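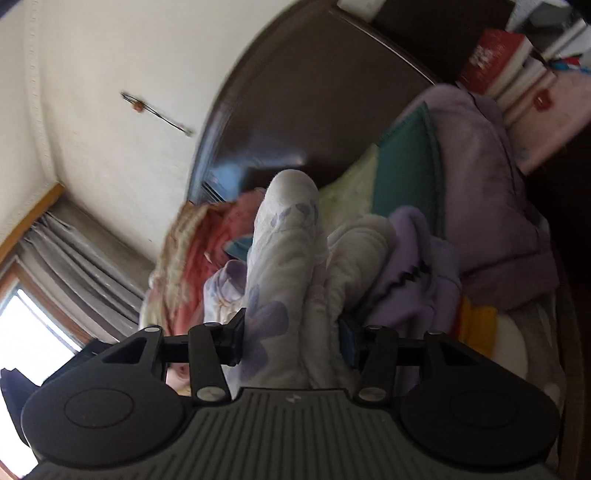
Figure 4. Soft white fabric, rolled.

4. Loading and First Warm-Up

This section covers the Grirnance Pada towel warmer from the moment it is out of the box until the first warm towel. If you skipped Section 3 (Leveling the Cabinet), go back. The door will swing open by itself all evening and you will blame the latch.

Before you start

Place the cabinet on a hard, flat surface with a hand's width of free space behind it. Plug it straight into a wall outlet. The Pada draws 210 watts, a modest amount, but the extension cord from your holiday lights is not invited.

CAUTION: Do not use the top of the cabinet as a shelf. It looks exactly like a shelf. We know.

4.1 Burning off the new smell

1. Take out the rack, the drip tray and the bag of paperwork taped to the ceiling of the cabinet. People miss the bag.
2. Wipe the inside with a damp cloth.
3. Put the drip tray back, lip facing you. Leave the rack out for now.
4. Close the door and press POWER. The light turns amber.
5. Let the cabinet run empty for 30 minutes with a window open.
6. Press POWER again and let it cool with the door ajar.

Note: A faint smell like a warm raincoat is normal on the first run. If it is still there on the third, call us.

4.2 Rolling the towels

Folded towels will fit. They will also warm at the corners and stay cold in the middle, and your guests will be too polite to mention it.

1. Wet each towel under the tap and wring it until it stops dripping. Then wring it again.
2. Lay it flat and fold it in half lengthwise.
3. Roll from the short end, firmly enough that the roll holds its shape when you let go.
4. Tuck the loose edge underneath.

Use plain cotton face towels with no metallic thread, iron-on patches or fringe. Scented oils go on after warming. Oil inside the cabinet bakes onto the walls, and then every towel you own smells of eucalyptus until you move house.

4.3 Loading the rack

1. Slide the rack in until it clicks.
2. Lay the rolls side by side, seam down, in a single layer. The rack takes 8.
3. Leave a finger's width between the last roll and the door.
4. Close the door and press WARM. The light turns amber, then green when the towels are ready.

A ninth towel can be forced in. The door will even close on it. The green light will then come on whenever it feels like it, and the warranty has opinions about the hinge.

CAUTION: Towels come out hot. Use the tongs supplied, shake each roll open, and test it on your own wrist before handing it to anyone you'd like to see again.

4.4 Leaving towels in the cabinet

The cabinet holds its temperature until you switch it off. Damp towels left overnight in a cold cabinet will develop a personality. Take them out at the end of the day and wash them, even the ones no one used.

4.5 If the light stays amber

Check that the door is fully shut.
Check that the rack has clicked.
Count the towels again.

If all three are in order, the heating element may be worn. It is rated for 3,000 hours, so this is unlikely in your first June of ownership. Replacement elements come from Zamico under the same part number printed inside the door. Write the number down before you call, as it cannot be read once the door is closed.

For cleaning the drip tray, see Section 5. You will want to have done it sooner than you did.

Text of this section: Thitima Kaewmanee, Grirnance product support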